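Open Day Set-up Guide — Kutach Kitchen Demonstration
Print this page | E-mail this page
July 19, 2023 — by Rosalinda Rivera

Section 4: Running the counter demonstration

Visitors watch the hand-held grippers being used on ordinary bowls and dishes. Allow 40 minutes for each group.

1. Meet the group at the Ruvel entrance and take them to the kitchen.
2. Clear a working area on the counter. Appliances may stay at the back, by the wall.
3. Set out the dishes. Use a mix of sizes, because the pads meet a wide rim and a narrow one differently.
4. Open the jaws fully before you bring them over the counter.
5. Come in from the front, with one pad on each side of the rim you mean to hold.

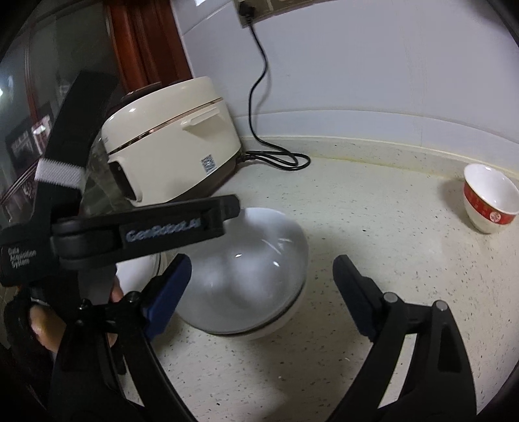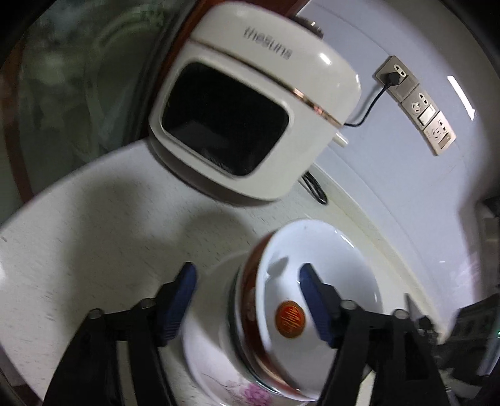
Fig. 4. Jaws open at the counter, with bowls and dishes set out.

6. Close the jaws slowly until both pads touch. Stop there and let the group look before you lift.
7. Lift straight up, only a little way, and put the dish back down.
8. For a stack, start with the top bowl. Check that the one beneath is not coming up with it.

Note: If two people are working at the same counter, agree who moves first. Say it out loud — visitors like to follow what is going on.

Caution: Keep fingers away from the linkages while the jaws are moving. Visitors may try a gripper only with a member of staff next to them.

Caution: Do not pull appliances forward by their cords.

9. Take questions at the end. Pass anything about the Horkanari trials in March to Trinidad Agbayani.
10. Write the group number on sheet 206 and leave it in the tray.

Contact: Kutach Visits Desk, extension 482
© Kutach. All rights reserved.
Back to top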